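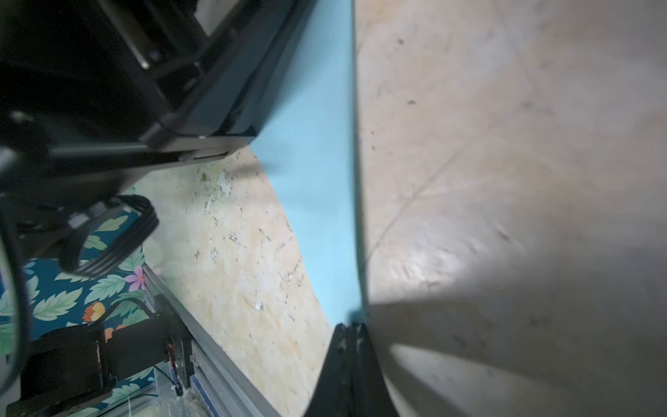
Wrist view, with one finger at the tip of the light blue cloth and the wallpaper off to the left.

Hi all, Liya Tamiru again! I promised a few pictures of the two-arm cell at Nomton, mostly for the people who keep asking me what I do over there besides drink their coffee. My part is the upkeep: cables, screws, rails, and cameras. I look after the arms and somebody else teaches them to fold things (I can barely fold a fitted sheet myself, so that's for the best).

I do a check every 500 folds, and it takes me roughly 27 minutes if I don't get to talking. First I go along the cables with my fingers, feeling for stiff spots where they loop over a joint. Then it's the bracket screws, then a look through the wrist cameras while the arms are out over the cloth. A loose mount shows up there pretty fast – the fingers end up in a different spot from the one in my notes, and then I know which wrench to get.

The floral wallpaper was my pick, by the way. It came off a clearance shelf in Lirkesham and I still love it.
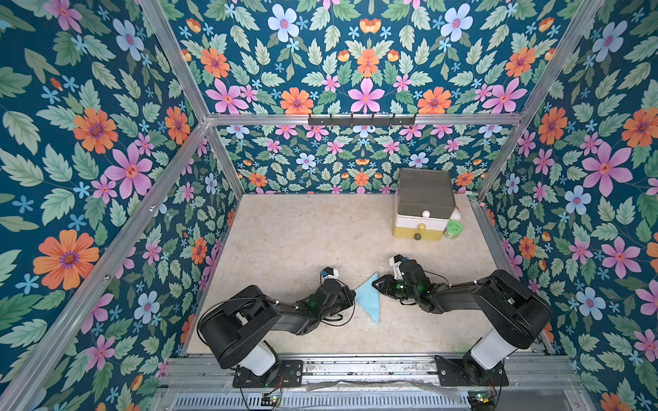
Both arms over the folded cloth, with the drawers in the back corner and the hooks behind.

The rail along the front is the part I fuss over the most. Bits collect in those slots like crumbs in a toaster, so I go over it with a soft brush and then a small vacuum, always working away from the circuit boards. I do the bases last. Everything gets parked and powered down before I reach in, and I check the bolts in the same order each time, left arm first.

Still on my list for December: tidy the wiring between the mounting plates, label both ends of every cable, and order more clips from Pálfi. The last bag had 195 in it and I have no idea where they all went. If you've found a clip you like for slotted rail, send me the name – I'm all ears!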